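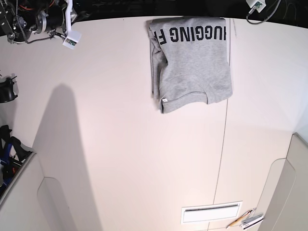

Gray hoodie, folded, on the big white table.

Home About Robots Archive
Last updated Sep 15, 2019
2 min read

So I've been teaching a robot to fold laundry by remote control (my family thinks I have lost it) and I'm hooked! You hold a pair of handles, the arms copy you, and everything gets recorded. Our project is called Pollar, and as of this week we have 1,412 recordings, 80 of them mine.

Fleece is the hard part. It's thick, it bunches up, and from the wrist camera it's all one big pale blur, so I hunt for the hem and go from there. My first 6 tries back in July were awful. I kept squeezing before both fingertips were where I wanted them. 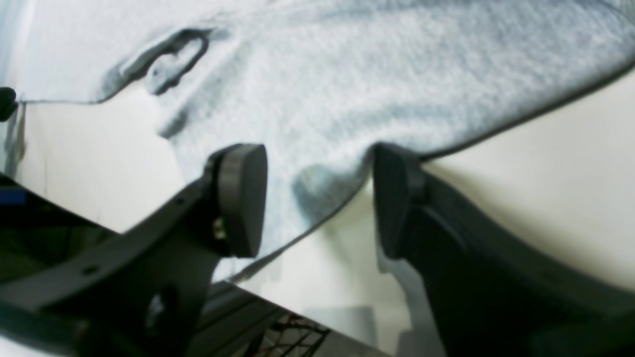
Kinari left a comment on my last post saying I should slow way down on the grasp, because the robot learns your hesitations along with your moves, and a slow, steady pinch is easier to copy than a fast one with a wobble in it.

I tried that for two evenings and my hands are definitely calmer. Then there's cable work, a whole other headache.

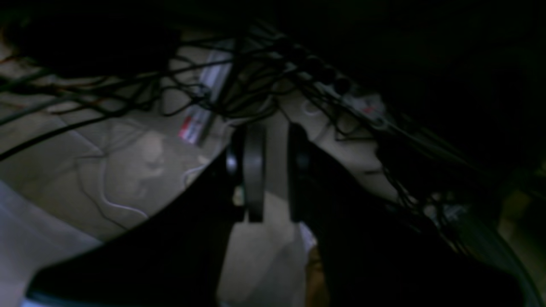
With cords I can't plan more than one move ahead, and I keep wanting to lean over and look with my own eyes. Next up for me is sleeves, both at once!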